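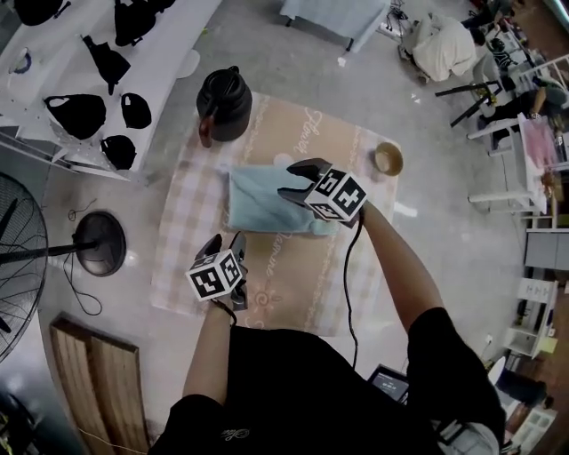

According to one early user at Sistport, the first hour with a pair of hand-held grippers is mostly spent learning how little your own fingers are needed, and that remark has followed the Stundgate comparison ever since.

The Stundgate gripper comparison is a set of trials in which hand-held grippers are tried side by side on everyday household tasks, and it takes its name from the workshop where the first round was held. The trials are run on a floor mat with ordinary things set out on it, such as a folded towel, a kettle and a small bowl, and the person doing the work kneels or leans over the mat with one gripper in each hand.

Equipment

Two designs have been compared so far, the Doucette and the Zasden. Both have a pair of jaws worked from the handle, and both can carry a white cube printed with black square markers, so that a camera can follow where each hand goes and how it is turned. The Doucette is the lighter of the two and is kindly spoken of by people with small hands, while the Zasden closes more firmly and is generally liked better for kettles and other things with a bit of weight to them.

Tasks

The full list has 11 tasks, and folding a towel is easily the best known of them — a towel is soft and thin and gives the jaws very little to hold on to, so small differences between grippers show up early. Each task is repeated 35 times with each design before the person moves on to the next.

Results

The first round, finished in October, produced 3000 recordings, of which 648 were set aside when the markers were hidden from the camera for too long. Most of those came from two-handed folding, where one arm easily passes over the other. The Zasden was quicker with hard objects and the Doucette a little gentler with cloth, and the notes suggest wearing a wrist strap with either one.

See also: Motion tracking; Parallel-jaw gripper; Teleoperation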